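Crushed ice at home, and what I settled on

April 26, 2025

I have been making cold drinks for other people since last September, when we took over the drinks table at the Fludville makers' market. Darcy Tawhiri does the syrups and the tea. I do the ice. I thought mine was the easy half.

The first few times out I used bagged cubes from the gas station. Cubes are fine in a pitcher. In a small cup they stack up badly and leave big gaps, so either you pour in a lot more drink than you planned or the cup looks half empty. A lemon shrub is strong and needs something to sit in and thin it out a little at a time. Crushed ice does that.

I tried a few ways of crushing it. A rolling pin and a freezer bag worked for two cups and then the bag split. The blender gave me snow on the bottom and whole cubes on top. A canvas bag and a mallet did a decent job, but it is loud and my downstairs neighbor mentioned it. In January I bought a used Lavico crusher with a hand crank for 33 dollars from a shop in Skoltstead. The handle had been replaced and the drawer sticks on the left side. It makes pieces of mixed size, which I like better than even ones.

The crusher drawer holds enough for a few drinks. For the market I crush at home the night before and freeze it flat on sheet pans, then break it up in the morning and pack it into the cooler. If you skip the flat freezing you get one solid block and have to start over with the mallet.

Filling the cups took me longer to sort out than the crushing. A scoop throws ice all over the table. What I do now is fill one cup from the cooler and tip from that cup into the next, mouth to mouth, over a tray. You can get very close to the rim that way.
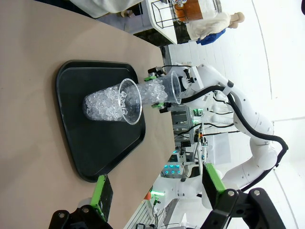
Crushed ice in clear plastic cups, over the black tray.

The tray matters more than I expected. Ours has a raised rim, so the strays stay put and so does the water when they melt. Before that I was working straight on the paper table cover, and by noon the paper was soft and tearing at the corners. I went through two covers in one afternoon. Now I empty the tray into a bucket whenever it starts to pool, and the paper lasts the day.

On cups: I buy the clear plastic ones in sleeves, 200 at a time. I tried paper cups at the Ngata street fair and they were OK, but people want to see the color of the drink, and Darcy's hibiscus one sells mostly on color. Clear cups also show me how much ice is in there without having to look down into each one.

I fill the cup nearly to the top with ice before anything goes in. It drops when the drink hits it, so there is room. Syrup first, then tea or soda, then a short straw. If the line is long I have a few iced cups ready ahead of time, but never more than a few - they settle and start sticking together if they wait.

Darcy keeps the tally for the table and tells me we have served 1,412 drinks since we started. I would have guessed less. Next month I want to try freezing weak tea and crushing that for the last hour, when the cups tend to get watery. I'll post the amounts if it works.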